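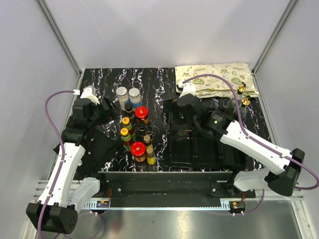
Revised code of practice for two-arm tabletop cells

The fourth edition of the Code of Practice for Tabletop Cells comes into force at the Sustcombe and Mnguni sites on 12 Aug 2024. It replaces the edition issued in April of last year and applies to every enclosed cell in which two arms share a work surface, whether the arms are being guided by an operator or are running a stored programme. Staff, research students and visiting users of Listuvero facilities are all bound by it.

The working group was chaired by Elmarie Makhubela, Head of Laboratory Standards, with Kristaps Šimkus representing the operators and Torunn Söderlund the technical services team. Comments on the draft were received from both sites, and the group is grateful to those who took the time to write. A number of the changes described in this item began as remarks in the cell logbooks.

Objects on the table

Section 3 has been rewritten in full. The previous edition treated all objects on the work surface alike, and operators rightly pointed out that a folded cloth and a glass bottle do not call for the same care. Objects are now placed in one of three classes: rigid and unbreakable, rigid and breakable, and soft. Sorting tasks that use kitchen goods, such as condiment jars and sauce bottles, will usually involve more than one class, and the stricter rule applies to the whole task.

Glass may be used in a cell provided that the object list names it and the grip force setting has been checked at the start of the session. Bottles and jars must be closed before the arms are powered. Where a container has a pour top that cannot be sealed, it must be empty or filled with water only. Foodstuffs used in a cell may not be eaten afterwards or returned to a kitchen, and each container must carry the site sticker on its underside.

Any object that has been dropped from above the height of the tray is to be taken out and inspected by hand. If there is doubt, it should be discarded. The cost of a jar of seasoning does not need to be justified to anyone.

Soft items were the subject of much discussion. Cloths and fabric pouches are permitted at the rear of the table or at the sides, and may remain there during a task in which they play no part. They must be listed all the same. The group considered whether unlisted background items should be allowed, as they were in the second edition, and decided against it. Recordings made at the two sites are compared with each other, and a complete list is the only means of telling later which items were meant to be present.

Starting positions

Operators will be aware that the Uka series of sessions asks for varied starting layouts. Section 4 now sets out how that variation is to be made. The layout is changed by hand, with both arms in the rest position and the stop engaged. Every layout is given a number and entered in the log before the first attempt, and the same layout may be used for no more than 20 attempts in succession.

A tray or organiser used as the target of a task should lie flat on the table, with no part of it resting on a cable or a rail. It need not be empty when the session begins. Tasks may start from a partly filled tray if the log records which compartments are in use, and by what.

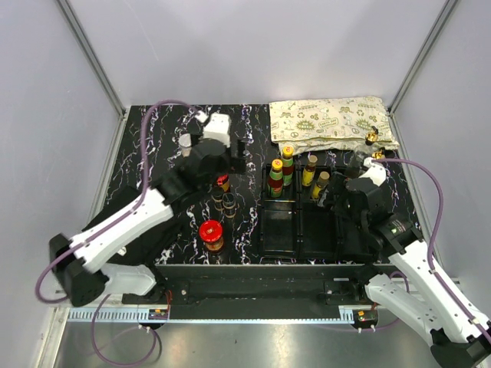

Work in a two-arm cell, with four sauce bottles in the back section of the tray organiser.

Shared reach

Section 5 deals with the part of the table that both arms can reach. Reports from the past year show that most contact between arms took place above a tray, when one arm was releasing an object and the other was already on its way in. None led to injury, but two wrist assemblies had to be sent for repair — at some expense, and with several weeks' wait.

The new rule is simple. When one gripper is over the tray, the other must either be still or be moving away. An exception is made for handover tasks, which need the written approval of the site lead and must be run at reduced speed for the first session. Kristaps Šimkus has prepared a one-page sheet of worked cases, and a copy will be placed beside each cell.

Operators who guide both arms at once should also note the change to paragraph 5.6. The arm that is not needed for a step is to be parked clear of the objects. It should not be left hovering above them.

Cables and connectors

External cables along an arm must be held at intervals and must have enough slack at each joint for the full range of movement. They must not have so much that a loop can catch the neck of a bottle or lift the corner of a cloth. Torunn Söderlund asks that operators move each arm slowly through its whole range at the start of the day and watch the cables as they do so. The check takes a few minutes. It is to be initialled in the log by the person who carried it out, and may not be signed on behalf of a colleague.

Ties may be replaced by any trained operator. Connectors may not. Faults in connectors, rails, ducts or the small circuit boards at the front of a cell are to be reported to technical services, and the cell must be taken out of use until it has been released.

Reaching into the enclosure

The rule on reaching in has not changed, although its wording has. No person may put a hand, sleeve or tool inside the enclosure while either arm is able to move. A pause in the software is not a stop. This applies equally when an object has rolled out of reach of the grippers, when a lid has come loose, and when the session is nearly over.

The review of last year's logs covered 328 sessions. Pieter Hendricks, who carried it out, found that the stop was recorded as engaged before each change of layout in the great majority of them, but that the entries were often made in one block at the end of the day. From now on each entry must be made at the time. The logbook has been given a narrower column for this purpose, and a tick is enough.

Records and retention

Failed attempts are to be kept. Several operators had been deleting recordings in which an object was dropped or set down in the wrong compartment, in the belief that this was helpful. It is not permitted under either the old edition or the new one. Such attempts should be marked as failed and given a short note in plain words, for example "jar tipped on release".

Once a task has reached 1000 recorded attempts it is closed, and the objects used in it are boxed together with the printed list. Boxes are held for 2 years at the Mnguni store.

Training

All operators must read the fourth edition and attend a short briefing before their next session. Briefings at Sustcombe will be led by Keabetswe Steyn in the ground floor meeting room, and those at Mnguni by Pieter Hendricks. Places are booked through the site office in the usual way. Operators who hold a certificate under the third edition keep it until its expiry date, provided that they have attended a briefing.

Printed copies of the Code are available from both site offices. Users who find a passage unclear, or who believe that a rule cannot be met in their own cell, should write to Elmarie Makhubela, giving the cell number and the paragraph concerned. Until a reply has been received, the rule stands as printed.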